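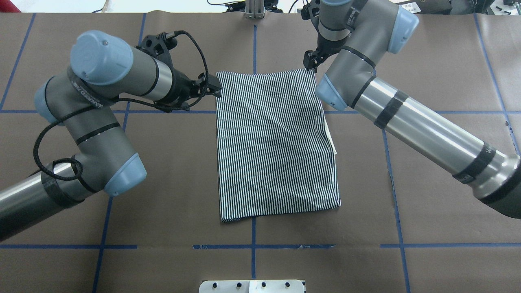
双臂折布工位 保护性停机记录

打印本页 | 发送电子邮件

日期：2026年5月21日
记录：Chidubem Iyamu
工位：Bristthorpe 二号台
任务：条纹布对折，双臂夹持上沿两角，拉平后放下

1. 现象

左右夹爪分别夹住布的左上角和右上角，进入拉平段后，右臂报保护性停机，左臂没有同步停，继续走完剩余轨迹。从右臂报警到我按下急停，左臂多走了 60 mm。布从右侧夹爪滑脱，左爪指尖随后下压，擦到台面牛皮纸。无人受伤，操作人员当时都在围线外。

按规定，单臂停机时另一臂应在 20 ms 内收到停止信号。这一条没有满足，按安全事项处理，不按普通夹持失败处理。

2. 日志

上位机轨迹周期 2 ms，记录正常，没有丢帧。右臂停机原因码为外力超限，触发位置在腕部。左臂侧日志在同一时间段没有任何停止请求，状态一直是“运行”。Lokex 安全继电器的通道 A 有动作，通道 B 无动作。急停按下后两臂都断使能，说明急停回路本身是通的，问题在两臂之间的互锁。

外力超限的来源暂时有两种可能：
a. 布已经绷紧，轨迹终点间距仍偏大；
b. 腕部线缆在该姿态下受拉，力估计被带偏。
间距参数是四月改夹爪支架时重标的，当时用的是另一块布，没有复核。

3. 复现

降速后空载跑同一轨迹，两臂无布，右臂没有报警。带布再跑，报警复现，左臂仍不停。空载不报警，a 的可能性较大，但 b 不能排除：空载时腕部姿态与带布时略有差别，线缆受力也不一样。

互锁信号单独测：在右臂示教器上手动触发停机，左臂控制柜输入端无电平变化。换成左臂触发，右臂能停。单向失效。

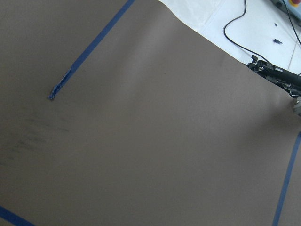
台面与接线检查

牛皮纸不平整，中部有缓的起伏，远端纸边略微翘起。一条蓝胶带的末端已经起毛、撕裂，附近纸面有浅的灰黑色擦痕。擦痕形状散乱，对不上指尖宽度，是否为这次下压留下的不能确定，先不清理。纸边外的白色表面上、线缆旁有两小块深色碎屑，可能是胶带，已装袋留存。

拆开左臂控制柜，互锁输入端子有一根线压接不实，轻拉即脱出。该端子是 Vindberg 的成品线束，到货后只做过通断测试，没有做拉力测试。重新压接后，手动触发右臂停机，左臂正常停止，双向各测若干次均正常。通道 B 动作恢复。

4. 处理

- 互锁线已重压，端子处加了固定夹。同批线束其余端子待查。
- 上位机增加一条判断：任一臂状态离开“运行”，立即向另一臂发停止。只作为冗余，不代替硬接线。
- 拉平段终点间距改小，外力阈值不动。有人提议把阈值放宽，我不同意，原因没查清之前不改。
- 牛皮纸和蓝胶带在取证结束后整张更换，重贴后要重新核对工作区边界。
- 开机检查表加一项：双向互锁测试，每次换夹具后也要做。

5. 未决

右腕线缆的走线还没有评估。Maddocks 那边有一套 800 mm 的线缆护套，长度够不够要上机试。b 项在此之前保持开放。

间距改小后的带布测试还没有做。在此之前工位只允许单臂点动，双臂自动模式已锁，钥匙在我这里。

打印本页 | 发送电子邮件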